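Work and Automation, Unit 4: Who Does the Leftover Work?
Handout for the January session

Read the Burham bakery case before class. Burham packs bread for canteens and bought its arms through a supplier called Vellska. The sales deck promised that 64 packing jobs would be "freed for higher-value tasks." Ask what those tasks were. In the plant's own records, 18 people moved to a role named "cell support," which meant clearing jams, wiping down surfaces and restarting the arm after a stop. Pay stayed the same. The night shift lost its second break.

Be careful with the figure of 1000 loaves an hour. Vellska measured it on a test line with one kind of loaf, all the same size. Bread in a working bakery is lumpy and uneven, and somebody has to sort it first. That sorting is not in the deck.
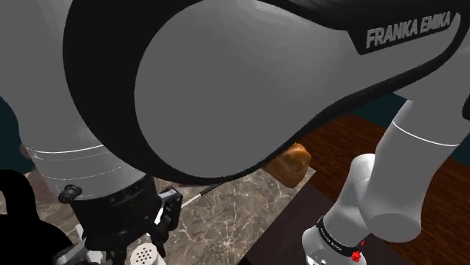 The second case, Espiritu, is a hotel kitchen, and the savings claim there is weaker still. Management logged 2845 stops in the first year and filed most of them under "operator error." The operators had been given one morning of training. Who gets to name the cause of a stop is a question about power at work, and we will spend most of the hour on it.

For discussion:
Which tasks in each case were never counted as work before the arm came in?
What would you need to see before you believed the word "freed"?

Bring one page of notes. The Clilinell reading is optional; skip the chapter on forecasts.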